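Call for participants: household chores with a hand-held gripper

Can a machine fold a towel or empty a dishwasher yet? At Skorus we think the answer is "sometimes," and we want a better one. We are looking for 40 people in the Nasstead area who will do normal chores at home with our hand-held gripper. Our machines learn from these recordings. Last year they practiced on over 300 chores and still failed at most of the ones with soft cloth.

The gripper has two dark fingers with padded inner faces, and you open and close them with one hand. Training takes one morning.

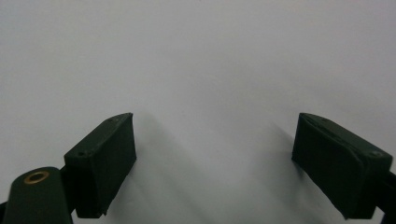
What we ask from you

You are 18 or older and can give six hours per week in May. You do the chores at your usual speed. Mistakes are welcome, please do not delete them.

What you receive

We pay 618 dollars for the full month, and travel to the training is paid separately.

How to apply

Write some lines about your home and your least favorite chore to Sotiris Bakalis, Skorus, Quezada Building. Questions about contracts go to Crescencio Beltrán, in the same office until 4 p.m.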